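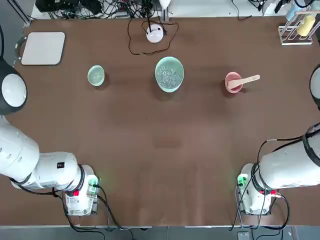 Dastow Two-Arm Trial Bench
With Jellura two-finger grippers and Antal wrist cameras

The Dastow bench is a complete tabletop set-up for labs and workshops that want to try a gripper before they commit to it. Two arms are mounted near the front edge of one table, so you can run the same task on the left and the right with different fingers, different camera positions or different control settings, and compare the results on a shared work area.

The bench can be hired by the week or bought outright. Hire bookings are open from March.

What you can compare
Fingers: standard flat plates or the narrow set
Cameras: wrist view alone, or wrist view with a fixed view of the table
Controller: Jasier in position mode or force-limited mode
Arms: one arm working with the other parked, or both together

Working around a rim
Small round containers are the best test we have found for a new set of fingers. The gripper has to come down on both sides of the rim without tipping the piece, and a few millimetres of error in the approach is enough to catch the edge. We recommend starting here with the second arm folded out of the way. Lower the speed to 20 per cent for the first runs, then raise it once the approach is repeatable.

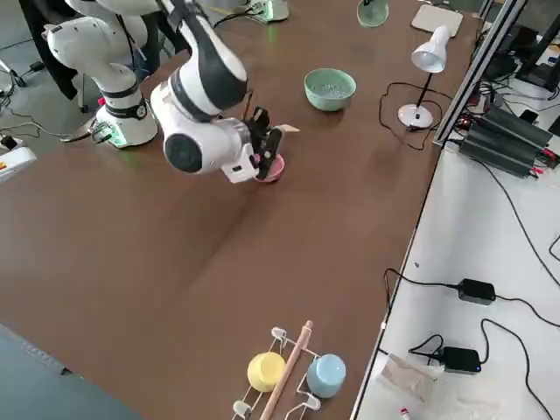 Jellura gripper lowered around a small pink container, second arm folded up.

Wrist camera
The Antal camera sits behind the fingers and looks down past them. Both fingertips stay in view when the gripper is open, which makes it much easier to see how far off centre you are. Focus is fixed. There is some softness during fast moves, so judge your alignment when the arm has stopped.

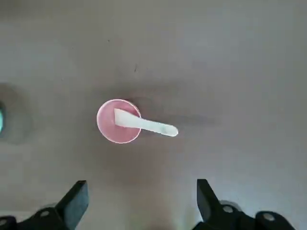
Wrist view, fingers open, with a spoon resting in the cup.

A spoon left in a cup is worth including in any comparison. The handle sticks out over the rim, and a path that clears the cup can still knock the handle. Szabolcs Szénási, who wrote the task notes supplied with the bench, suggests turning the cup between runs and recording the handle direction each time.

Check the view for shadows as well. Dark patches beside taller containers can upset colour-based detection, and moving a desk lamp a short distance will change them.
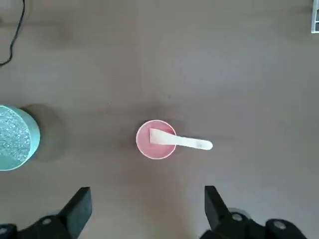
Wrist view with the cup ahead of the open gripper and a teal container at left.

Specifications
Arms: 2
Gripper opening, standard fingers: 111 mm
Table length: 1860 mm
Finger colour: black
Minimum hire: one week

Not included
Cups, bowls, racks and other test pieces. Most customers use their own kitchenware.

Bookings and enquiries
Contact Leonilde Vieira at the Dastow equipment desk. Please tell us which fingers you want fitted and whether you need the fixed camera.

Page updated February 12, 2018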